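홈 | 총기 보관 | 청소용품 | 사격장 소모품 | 고객센터

분류: 총기 보관 > 금고·거치 > 제습·방청

Zuler 엽총 보관함용 제습봉 20

제조사 Drastholm의 안내문에는 "습기 걱정 끝"이라고 적혀 있습니다. 저희는 그 문구를 상품명에서 뺐습니다. 제습봉 하나로 습기 걱정이 끝난 보관함을 아직 못 봤기 때문입니다. 그래도 팔고 있는 이유는, 같은 가격대의 실리카겔 봉지보다 관리가 편하고 적어도 하는 일이 분명해서입니다.

원리는 단순합니다. 보관함 바닥 쪽에 눕혀 두면 봉이 약하게 데워지고, 안쪽 공기가 바깥보다 조금 따뜻하게 유지되면서 금속 표면에 이슬이 덜 맺힙니다. 물을 빨아들이는 제품은 아닙니다. 이름은 제습봉이지만 결로 방지봉이라고 부르는 편이 맞습니다. 문틈이 벌어진 철제함이나 벽이 젖는 지하실이라면 이것부터 살 일이 아니고 자리를 옮기는 게 먼저입니다.

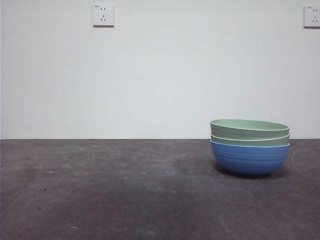
전기를 계속 꽂아 두어야 합니까?
장마철부터 기온이 내려갈 때까지는 계속 꽂아 두셔야 효과를 기대할 수 있습니다. 며칠 켰다가 며칠 끄면 그 사이에 온도 차가 생겨 차라리 안 쓰는 것만 못할 때도 있습니다. 겨울에 난방을 하는 방이라면 꺼 두어도 무방합니다.

사양
길이: 2자루용 보관함부터 사용 가능
소비전력: 20W
전원: 220V 전용, 멀티탭 사용 비권장
설치: 동봉된 받침 2개에 올려 나사 고정

제조사는 2,000시간 시험을 거쳤다고 하는데, 시험 당시의 습도 조건은 공개하지 않았습니다. 문의해도 답을 받지 못했습니다. 이 숫자는 참고만 하시고, 함 안에 습도계를 따로 하나 넣어 두시기를 권합니다. 바늘식 저가형은 눈금이 잘 틀어지니 숫자식이 낫습니다.

경쟁 제품인 Wemadside 충전식 제습통도 함께 취급합니다. 콘센트가 먼 집에서는 그쪽이 현실적입니다. 다만 색이 변하면 꺼내서 말려야 하는데, 이걸 제때 하는 분이 많지는 않은 것 같습니다. 한번 넣고 잊어버린 제습통은 그냥 자리만 차지하는 통입니다.

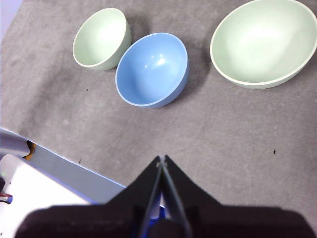
그릇, 연두색과 하늘색

방청유를 대신하지 못한다는 점도 적어 둡니다. 사냥을 다녀온 총은 약실이 비었는지 확인하고, 총열 안팎을 닦고, 얇게 기름을 먹인 뒤에 넣으십시오. 기름을 두껍게 바르면 먼지가 붙고 개머리판 쪽으로 스며듭니다. 천으로 된 총집에 넣은 채 보관하는 것도 피하십시오. 제습봉이 있어도 천이 머금은 습기까지는 어쩌지 못합니다.

개인 보관이 허용되는 총기와 부품의 범위는 허가 내용에 따라 다르므로, 관할 경찰서에 먼저 확인하신 뒤 보관함 크기를 정하십시오. 저희가 전화로 판단해 드릴 수 있는 문제가 아닙니다.

배송은 일요일을 제외하고 매일 나갑니다. 전선을 자르거나 받침 구멍을 넓힌 제품은 반품을 받지 않습니다.

함께 보는 상품
- Wemadside 충전식 제습통
- Sisay 숫자식 습도계
- Sisay 방청유 100ml
- Drastholm 철제함 문틈 패킹
- Zuler 제습봉용 교체 받침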